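Astidum – Vacancies and Calls

Demonstration Operators for Robot Learning (part time, fixed term)

Place of work: Uludbridge
Posted: 3 December 2019
Contact: Xiaoqing Lu, data collection lead

Astidum is looking for persons who will teach household work to a two-armed robot. The teaching is done by showing. You control the arms and the hands of the robot yourself, you do the task with them, and the computer records the movements together with the view from the head camera. Later the learning system is trained on these recordings. We do not search for programmers in this call. We search for people with patience, good hands and an honest eye for their own mistakes.

The project has the name Irosus. It concerns kitchen work: loading and emptying a dishwasher, putting dishes in a rack, wiping a counter, closing drawers and doors. These are tasks which most adults do without thinking, and for this reason they are difficult to write down as rules. We have tried to write them down. The rule for taking a cup from a dishwasher was four pages long when we stopped, and it was still wrong for cups with a handle.

What you will do

A normal shift is 4 hours, with a pause in the middle. You work in a pair. One person is the operator and wears the control gloves. The other person is the observer, who sits at the desk, starts and stops the recording, and writes a short note for each attempt. After each hour you change places. Nobody is asked to operate for two hours without a break, because the shoulders become tired and the recordings become worse.

One attempt is called an episode. An episode begins with the arms in the rest position and finishes when the task is done or when the operator says "stop". Most episodes are short. Between two episodes the observer changes the kitchen a little: another cup, the rack pulled out less far, a plate standing where there was no plate before. This is important for us. If the kitchen is always the same, the system learns the kitchen and it does not learn the task.

The observer gives every episode one of these marks:

Good – the task was done in one movement, without a correction.
Corrected – the task was done, but the operator had to try again during it.
Failed – the object was dropped, or the task was not completed.
Spoiled – something outside of the task disturbed the recording.

Please understand that we keep the corrected episodes and also the failed ones. You will not be judged by how many good episodes you have. In the past we had an operator who repeated every attempt until it looked beautiful, and he deleted the rest. It was well meant, but we lost a week of useful material. A robot which has only seen perfect grasps does not know what to do when a cup starts to turn in its fingers.

Whom we are looking for

You should be 18 years or older and allowed to work in this country. You should be able to stand for one hour at a time and to raise both arms to the height of the shoulder without pain. Normal eyesight is necessary, glasses are fine. You should speak enough English to follow a safety instruction and to write notes such as "cup slipped, second grasp from the side". Spelling is not so important to us – clear notes are.

We are glad to hear from left-handed persons. At present our recordings are mostly from right-handed operators, and one can see it in the behaviour of the system: it prefers the right hand also when the object is nearer to the left.

Experience with robots is not required. Our best operators until now were a dental assistant, a piano teacher and a man who repaired watches. Experience with computer games can help in the first days, but it does not replace patience. If you have worked in a kitchen, please mention it in your letter.

You cannot take part if you have a heart pacemaker or another electronic implant. Our control equipment has not been tested for this and we do not want to take any risk. If you are pregnant or if you have had surgery on the hand or the wrist, please talk with us first.

Training

Every new operator receives two days of training, which are paid in full. On the first day you learn the emergency stop, the rest position and the correct way to put on the gloves. You also spend time as an observer. On the second day you operate under supervision, at first with soft objects and then with cups and plates. At the end there is a small test. It can be repeated one time, and many people do repeat it.

The hands are the part which needs the most practice. Each arm carries a black hand with five fingers, and new operators expect that it will feel like their own hand. It does not. The fingers close a little later than yours, there is no feeling in the tips, and you must judge the grip with the eyes alone. A good exercise from the second day is to hold a white cup in the left hand, tilted, and to bring the right hand beside it with the fingers spread and the thumb in the direction of the base. In this position you learn how near the two hands can come to each other, and how much the wrist must turn before the opening of the cup points where you want it. 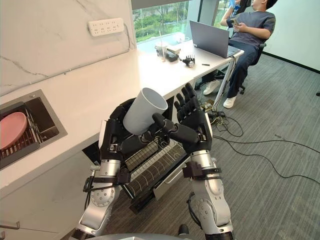

Irosus has its workplace in one room, and operators, observers and engineers share it. The kitchen side is a real one with running water, and the office side is where the notes are written and the recordings are checked. You should be comfortable with other people working near you, as the desk with the laptop stands by the window a short way behind the open dishwasher. The person on the office chair there may be between two tasks of his own and is not watching you. Please bring shoes with a flat and closed sole; white sneakers or any other simple pair will do. Step carefully near the desk, where black cables lie on the carpet. Bags and coats must stay in the lockers in the corridor.

Hours and payment

We offer 7 places. The contract begins after the training and ends on the last day of September. You can choose 2, 3 or 4 shifts per week, and we ask you to keep the same number for at least one month so that the pairs can be planned. Morning and afternoon shifts are possible. There are no night shifts.

Payment is by the hour and not by the episode. We decided this on purpose. The hourly rate is in the contract draft, which we send to every applicant before the first conversation, so that you can decide if it is worth your time to come. Travel within Uludbridge is paid back with a ticket or receipt. When a shift is cancelled from our side on the same day, it is paid as if you had worked it. This happens sometimes, mostly when a finger or a cable must be replaced.

Your data

The recordings contain the movements of the robot, the view of its head camera and the notes of the observer. They do not contain sound. Persons who are in the room can appear in the camera view, and for this reason everyone who works there signs a consent form, also the engineers. Your name is not stored together with the episodes. Each operator receives a number, and the list which connects the numbers with the names is deleted 365 days after the end of your contract.

You may withdraw your consent at any time before this date. In that case we remove your episodes from the collection. We cannot remove them from a model which has already been trained, and we say this openly before you sign.

A part of the recordings will be shared with our partner Shi, who develops the grasping software. Shi receives the episodes with the operator number only.

How to apply

Please send a letter of one page to Xiaoqing Lu at Astidum. Tell us what work you do with your hands, at home or in your job, and on which days and at which hours you could come. A curriculum vitae is welcome but not required. Please do not send photographs or certificates.

We answer every letter. If it looks suitable for both sides, we invite you for a visit. During the visit you can see a shift, ask questions to the operators and try the gloves for a few minutes. The visit is not a test, and you can say no afterwards without giving a reason.

Applications are read in the order in which they arrive, and the call stays open until all places are taken. If you applied to us before and did not receive a place, you are welcome to apply again – please mention the earlier letter, then we do not ask you the same things for the second time.

Questions before the application can be sent to the same contact. Please write "Irosus operator" in the subject line.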